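Musulwood Share House — Frequently Asked Questions

When is rent due?
Rent is paid fortnightly by bank transfer. Use your room number as the reference so Lotte can match it up.

Is there parking?
There are 15 spaces behind the building, first come, first served. Please don't park across the neighbours' driveway on Kultar Street.

What's in the kitchen?
Fridge, oven, kettle, toaster and microwave. Each tenant gets one shelf in the pantry and one in the fridge. Label your food — anything unlabelled goes in the bin at the end of the month.
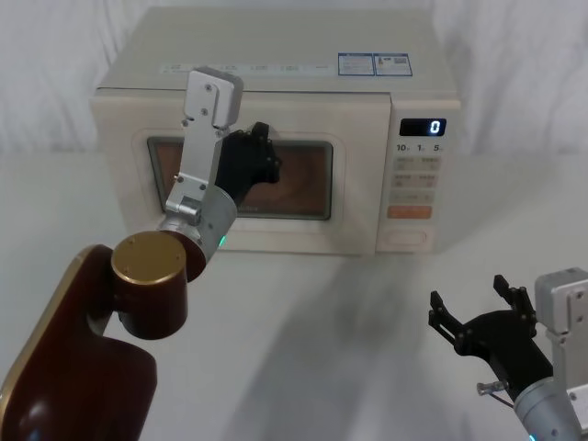

The microwave, with time buttons on the right.

Can I have visitors overnight?
Yes, for up to five nights a month. Let your housemates know first.

Are pets allowed?
No, apart from assistance animals.

What if I lose my key?
Replacement keys cost $50. Ring Benedikt Kasten during office hours. After hours, the lockout service will charge you directly.

How much notice do I give when moving out?
Three weeks, in writing. Your bond is lodged with the state authority and is refunded after the final inspection.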